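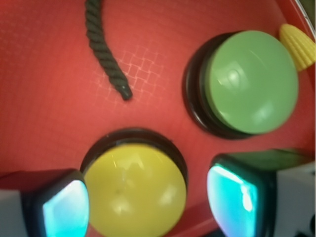
Button pressing by remote control: how many demos?

Kyu-ri Ham
I'm driving the arm by hand controller to teach it to press one coloured button when told which. I've recorded 60 runs and it still drifts to the wrong colour. Do I need 2,000?

Bellamy
More is always better. Just keep recording.

Prarnness
Look at what's in the 60 first. If yellow always sits in the same place, it learns the place and ignores the colour. Move the buttons every 3 runs and do the same number for each colour. Keep your presses slow and straight down. 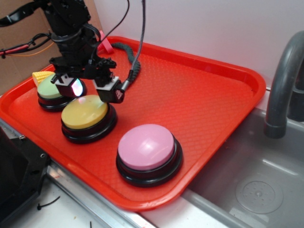 Should I delete the runs where I missed and had to go back?

Zumer
Keep the ones where you corrected yourself and finished the press. Delete any where you gave up. I dropped 15 of mine for that.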